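The Well-Kept Sofa
By Glenys Waaka

At the Clistthorpe residence in Binitcombe, the common rooms are put in order before breakfast. The household staff begins with the seating, and the work follows a written standard that was last revised in January.

The standard was prepared by Pieter Van Beek, who has managed furnishings for the residence for 19 years. It runs to 8 pages, two of which concern cushions alone. Loose back cushions are to be lifted, turned and shaken from the lower corners. Seat cushions are vacuumed on both sides. Accent cushions go on last - and only after the arms of the sofa have been brushed.

"Guests notice a tired sofa before they notice a tired carpet," Mr. Van Beek said. "The filling settles overnight. It needs to be worked by hand."

The residence favors dark upholstery with a single strong color placed in the corner, an arrangement in use since the building was refurnished in 2000. Covers are washed at low heat and returned to their inserts while the fabric is still smooth.

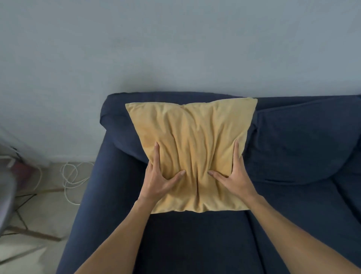 A mustard-yellow cushion is pressed into the corner of a navy sofa.

New employees practice the method in the Hendriks Room before they are assigned a floor. The same standard will be introduced at the Nevport residence later this year.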